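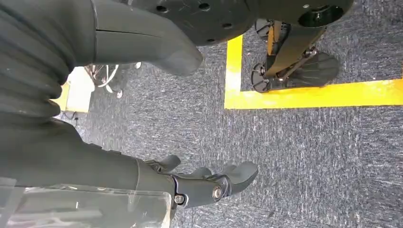 Clistcombe shared workroom: floor and layout, progress report to the Omov fund
Dec 4, 2024

Where things stand

The grant paid for two things: new carpet in the main workroom at Clistcombe, and a floor marking plan so that wheeled equipment has a fixed place to stand. The carpet is down. The marking is partly down. We have spent 3,120 of the sum awarded and hold 800 back for the second stage, and I am going to argue below that we should not spend it yet.

I was doubtful about parts of this project when the application went in, and I would like the report to show where those doubts were wrong and where I still have them.

The carpet

We chose a low-pile carpet in a speckled blue-gray. The supplier, Hosoda, made two claims for it: that it would hide everyday dirt, and that wheeled loads would move over it nearly as easily as over the old hard floor.

The first claim holds up, and I count it as a mixed blessing. A mottled floor hides crumbs, lint and shoe dirt very well. It also hides dropped screws, washers and the small clips we use on the cable covers. In the first weeks people were losing fasteners at their own feet and finding them later with the vacuum cleaner. We now ask that any work involving loose hardware be done over a tray. Most people do this. The tray rule was not in the application and nobody priced the trays, so we used what was in the cupboard.

The second claim I do not accept as written. Light carts are fine. Heavier wheeled equipment needs a firmer push to get started, and it drifts a little when it is turned on the spot. Hosoda's answer was that the pile would settle with use. It may. We have no measurements from before the carpet went in, which was our own oversight, so if it does settle we will have only people's impressions to go on. I would ask the fund not to treat the settling claim as a result, in this report or the next.

Noise is better. I did not expect to be writing that, as I thought the case for noise was the weakest part of the application. The users of the room next door have stopped asking us to wait until they finish their calls, and I can't think of anything else that changed.

The floor marking

The plan called for bright yellow tape: straight runs meeting at square corners, with the wheeled equipment standing inside the lines and the open floor kept free for people and hand work. The yellow shows up strongly against the blue-gray, and no one has claimed they couldn't see it.

Whether it changes what people do is another matter. Equipment goes back inside the lines when someone senior is in the room. At other times it goes back near them. I walked through at the end of several working days and found items parked with a wheel over the tape more than once. I did not keep a tally and won't pretend to have one.

There is also the tape itself. Drekora, who supplied it, describe it as suitable for carpet. It goes down well if the pile has been vacuumed first and pressed flat. Where we were in a hurry and skipped the vacuuming, the ends lifted and had to be redone. We have used 300 feet so far, including the pieces that were pulled up and thrown away. The original estimate allowed for no waste at all, which I said at the time was unrealistic.

My other worry is what happens when the tape comes off. We lifted one short run that had been laid in the wrong place, and it left a faint sticky line that picked up lint. Cleaning took most of it out. If we mark the whole room and then change our minds about the layout, we could end up with a ghost of the old plan on a fairly new floor.

Light and the working area

The open part of the floor is now used for hands-on work far more than I thought it would be. People who used to crowd onto the benches have moved down to the carpet for anything long or awkward.

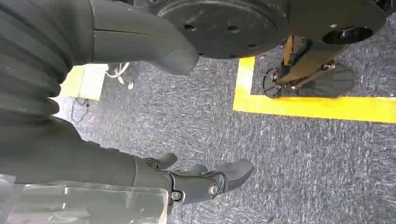
The lighting was left alone under this grant, and I think that was a mistake we all shared. It is even enough over much of the room, but there are spots where the floor looks washed out and the speckle nearly vanishes, and these are poor places to look for anything small. I would sooner see money go to a blind or a better lamp position than to more tape. Neither was in the budget lines we agreed to, so I am asking here whether the fund would allow a change of use.

Spending

Carpet, fitting, first order of tape: 3,120
Held for stage two: 800
Quote received for marking the rest of the room by a contractor: 1,671

The contractor's quote is more than double what we hold. It includes a layout drawing and a return visit, and we need neither. I have not accepted it and do not recommend that we look for the difference elsewhere. If the rest of the marking is done, we can do it ourselves, slowly, with the vacuuming done first.

What was promised and what was done

Carpet laid across the main room: done.
Parking area for wheeled equipment marked: done, with some ends relaid.
Walkway marked from the door to the benches: not started.
Written guide to the layout, one page: drafted, and in my view too long even at one page.
Users surveyed on the new floor: done badly. The form asked people whether they were pleased with the improvements, and they said they were. I would disregard it. A better form will ask where they work, what they move, and what gets in their way.

Before the next report

We will leave the present marking alone until June and see how it wears under ordinary use. The walkway can wait as well. People already walk the line we would have marked, and I would like to hear a reason for taping it beyond the fact that it is in the plan.

In the meantime we will redo the survey, push the same loaded cart over the same stretch of carpet each month and note how it goes, and ask Hosoda to put the settling claim in writing with a time attached. We will also ask Drekora what they recommend for removing residue.

We need one decision from the fund: whether the 800 can be moved from marking to lighting. If it can't, we would prefer to keep holding it until the June check is finished.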